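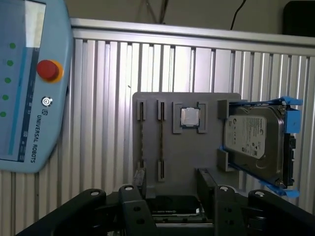

Photo: Alper Güler / Trostutholm Shared Workshop

How a Robot Arm Learns to Build a Computer

A desktop computer is mostly a metal box with parts that plug into each other. A person with a screwdriver and some patience can put one together at a kitchen table. For a robot arm the same job is much harder, and the reasons tell us a lot about how robots work.

At the shared workshop in Trostutholm, members have been building a setup called Grillent. Its job is to take computer parts out of holders and put them into an old desktop computer. The program was written by Alper Güler, and the holders were drawn by a member named Żak.

What is a robot arm?

A robot arm is a chain of stiff segments connected by joints. Each joint has a motor that turns it and a sensor that measures how far it has turned. Your own arm has a shoulder, an elbow and a wrist. The Grillent arm has six joints, which is enough to bring its gripper to a point and also tilt it in any direction.

The gripper is the tool at the end of the arm. It has fingers that move together and apart, and that is all they do. They can't roll a part around the way your fingertips roll a pencil. If the gripper picks up a part at a bad angle, it has to put the part down and try again.

The arm also has a control screen that a person can hold, called a teach pendant. The operator uses it to move the arm, save positions and start the program. On it is a large red button. Pressing that button stops the arm. Everyone who uses Grillent learns where the button is before they learn anything else.

The parts

Three kinds of parts are used in the build.

The processor, or CPU, does the calculating. It is a flat square with a metal lid that helps carry heat away.

The memory modules, often called RAM sticks, are long thin circuit boards with metal contacts along one edge. They hold the information that the computer is using right now.

The hard drive stores files, even when the power is off. It sits in a plastic frame called a caddy, and the caddy slides into a space inside the computer.

Why the parts need holders

Suppose you dump all the parts on a table and ask a friend to find the processor. Your friend looks, sees it and picks it up, probably with a small correction of the hand along the way. You would hardly notice the correction.

A robot running a simple program does not look. It goes to a saved position and closes its gripper. If the part is not there, the gripper closes on air. For this reason each part gets its own holder, shaped to fit. The processor rests in a square recess. The hard drive stands up in its caddy, held so that the arm can always find it in the same spot. Engineers call a holder like this a fixture.

Żak's first fixture held the memory too tightly. The gripper pulled, the whole fixture lifted, and the program had to be stopped. The next version had slightly wider slots. A good fixture holds a part firmly enough that it can't lean over, and loosely enough that it comes out with a light pull.
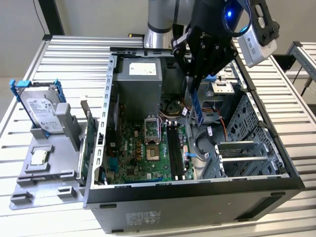 Moving to the right place

The arm describes every position with numbers. Three of them say where the gripper is: left or right, forward or back, up or down. Three more say how it is turned. Together, the six numbers are called a pose.

To put a memory module into its slot, the program uses several poses in order:

Go to a safe pose above the fixture.
Move down and close the gripper.
Lift straight up.
Go to a pose 40 millimeters above the slot.
Turn until the module lines up with the slot.
Move down slowly until the module touches.
Push.
Open the gripper and lift away.

The safe pose matters because the arm takes up space too. The gripper may be clear of the computer case while the elbow or the wrist is heading for something else. The person writing the program has to think about the whole arm, and about whatever it is carrying.

Far from any object, the arm can travel quickly. Close to the slot, Grillent slows down to 3 millimeters per second. If you have ever threaded a needle, you have done the same thing – a fast movement to get near, then a slow one to get in.

Feeling instead of seeing

A memory slot is only a little wider than the board that goes into it. If the arm is off to one side, even by a small amount, the edge of the board lands on the plastic and not in the groove. Pushing harder at that moment could break something.

The program checks the force while it moves. Force is measured in newtons. One newton is close to the weight of a small apple resting in your hand. While searching for the groove, Grillent will not push with more than around 20 newtons. If the force climbs before the module is deep enough, the program decides that it has missed. It lifts, shifts a tiny distance and tries again. Engineers call this a search pattern, and a common one is a spiral that starts at the best guess and works outward.

Once the module is in the groove, it still needs a firm push so that the contacts meet properly. The program only allows this stronger push after it has measured that the module is at the right depth.

The processor needs a different method. Its place on the motherboard is called a socket, and the metal frame over the socket must be open first. The socket on this computer has a field of very small contacts, which bend easily. The processor is lowered flat and let go. It is not pushed in by the gripper at all. Closing the frame afterward is what presses it into place, and in Trostutholm that step is still done by hand.

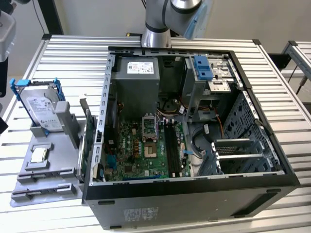
Why use an old computer?

Most of the practice is done on an office computer that is no longer needed for work. It stays unplugged the whole time. It does not have to run at the end, so a scratched board is not a disaster. The case lies on its side with the panel off, because an arm that reaches down from above needs a clear way in.

An open case is still crowded. Cables are the worst obstacle. A metal bracket will be in the same place tomorrow, but a cable may move whenever somebody brushes against it. Before each run, a person checks that no cable lies across the memory slots.

What the program looks like

The current version has 1,275 lines. Few of them deal with picking up and putting down. Most deal with checking. Is the gripper holding anything? Is the arm at the height it should be? Has the force gone over the limit? When the answer to a check is wrong, the program either tries again or stops and shows a message on the pendant.

Another workshop, Prondley, has borrowed the checking part for a machine that sorts screws. The poses were of no use to them, because poses only make sense for one arm on one table.

Try it yourself

You need a friend, a blindfold and a large plastic building brick with a base plate.

Put the base plate on a table and fasten it with tape. Put on the blindfold and hold the brick between two fingertips. Your friend may only say these words: left, right, forward, back, down, turn, stop. Try to attach the brick to one chosen spot on the plate.

Then swap places and do it again, but first write the full list of instructions on paper. Your friend must read the list exactly as written, with no changes. Mark the place where it first goes wrong, fix that line and start over from the beginning.

Words to know

Fixture: a holder that keeps a part in a known position.
Gripper: the tool that holds things at the end of a robot arm.
Newton: a unit for measuring force.
Pose: the position and direction of the gripper, written as numbers.
Teach pendant: the control screen used to program and operate the arm.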